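Reading order for Flarnix: start with the mini-series or with the new issue 1?

Posted by Tutden80 on January 12, 2022

Hello everybody. I hope I am in the correct part of the site. I have been given the first collected book of Flarnix by my cousin and I enjoyed it very much, more than I expected from the cover. Now I want to continue but I am confused by the numbers. There is the old mini-series, then there is a one-shot with the title Flarnix: The Gough Road, and then a new series which starts again from issue 1. In the shop they told me only "you can start anywhere", and this does not help me much.

My concrete doubts are these. Is the one-shot necessary? Does the new issue 1 tell again the origin of the character, or must I know already who is the Lamplighter and why she has lost her brother? And is the collected book the complete mini-series, or are pages missing? I have read somewhere that the single issues had a short extra story at the back, drawn by a different artist, and in my book I do not find it.

I read slowly in English, so I prefer not to buy something that I will not understand. Thank you in advance for your patience.

Myfanwy Bevan

Hello and welcome. I have followed this comic from the beginning, so I will try to answer in the order of your doubts.

The one-shot is not necessary for the plot, but I recommend it. It takes place between the mini-series and the new series, on one single night, and it explains why the Lamplighter does not speak any more with Inspector Gough. In the new issue 1 they meet on a bridge and the conversation is very cold. If you have not read the one-shot you will understand that something bad happened between them, only you will not know what. For some readers this is even nicer. I read it in the correct order and the bridge pages were very strong for me.

The new issue 1 tells the origin in two pages, with small panels and almost no text. It is enough to remember, but I think it is too little for a person who is completely new. You have the first book, so you have no problem.

About the missing story: you are right. The short stories at the back of the issues were not put in the first book. They are in the big hardcover edition, which has over 515 pages and is quite heavy to read in bed. The stories are funny, with the cat of the brother as main character, and the colours are much softer than in the main story. The plot does not need them. I would wait until you find the hardcover second-hand.

So my order would be: your book, then the one-shot, then the new series. About the language, the new writer uses shorter sentences than the old one, and less slang. The only difficult part for me was the letter in issue 3, which is written in imitation of old handwriting. I had to use a magnifying glass and I still did not understand one word.

Volex19

just start with the new one. the mini-series is overrated, the art gets rushed in the last issue and the villain is boring. new artist is way better

Gough_fan_2356

I do not agree with the answer before mine. It is true that the last issue of the mini-series was drawn in a hurry, you see it in the backgrounds, where many windows are only empty squares. But the talk between the brother and sister on the roof is in that issue, and the whole new series comes from there. Without it the end of the new issue 1 has no weight.

I want to add one thing to what Myfanwy wrote. The one-shot exists in two printings, and in the first printing two pages are in the wrong order, near the middle, in the chase through the market. I read it three times and thought it was a flashback. The second printing has a yellow line under the title and there the pages are correct. If you can choose, take this one.

The digital version is correct too, and for a slow reader it has an advantage: you can make the balloons bigger. I read this way on the computer at home when the lettering is small, and I keep the paper copies for the second reading.
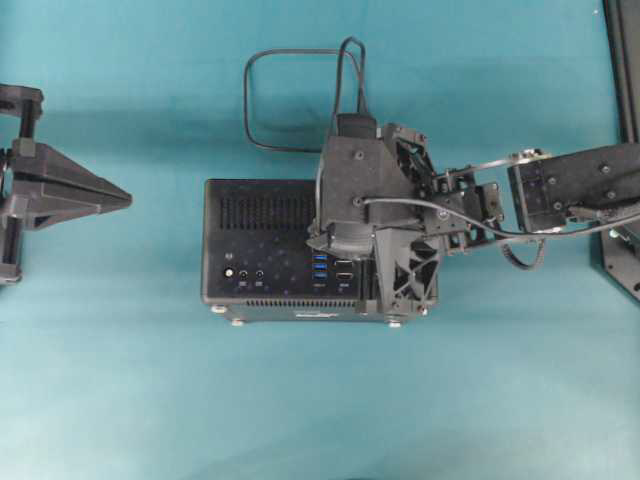

For the letter in issue 3 it also helps a lot, and by the way the word that Myfanwy could not read is "threshold". I asked the letterer at a signing in July and he was very kind about it, he said that many people had asked him the same.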